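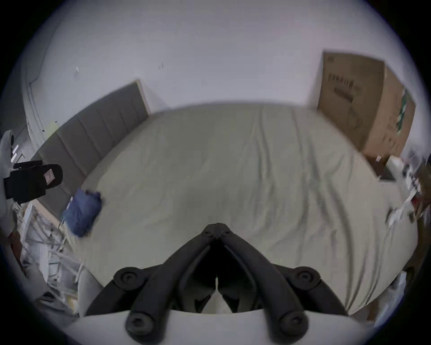

Folding clothes on the bed or at a table – which one do you use? I moved to a small flat in August and I don't have a proper table anymore, so all my laundry is folded on the bed. My back is fine with it, but the results are not so good. A fitted sheet like mine, light greyish beige, always has those long diagonal wrinkles, and I feel that every shirt copies them. The bed stands by the wall and the gray channel headboard is along one side, so I can't walk around it. Do you pull the sheet tight first, or is it wasted time?
– akash_garg

Forum > Laundry and Clothes > Folding

Reply from PushpaR
I pull it tight every time. Twelve years I fold on a bed and the sheet matters more than people think.

Reply from riku.ikeda
I don't agree. The sheet does nothing to the shirt. Wrinkles come from waiting too long after the dryer. I put a Larnell folding board on top and forget the bed.

Reply from akash_garg
The board is 46 dollars here, a little too much for me. I will try with trousers first. 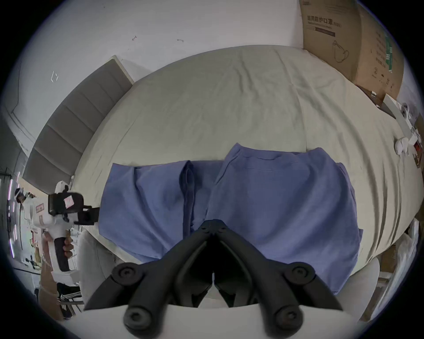 Shorts and trousers: flat first, then fold

Reply from Aarti_M
For blue ones like these I lay them flat, smooth the legs with my palm, and match the seams before the first fold. Waistband last. A soft sheet is even good for this – the fabric doesn't slide away.

Reply from riku.ikeda
With trousers, maybe yes. With shirts I still say board.

Reply from PushpaR
Akash, please try the tight sheet once and write us here.

Contact | Copyright Mosulow Home Forum | Back to top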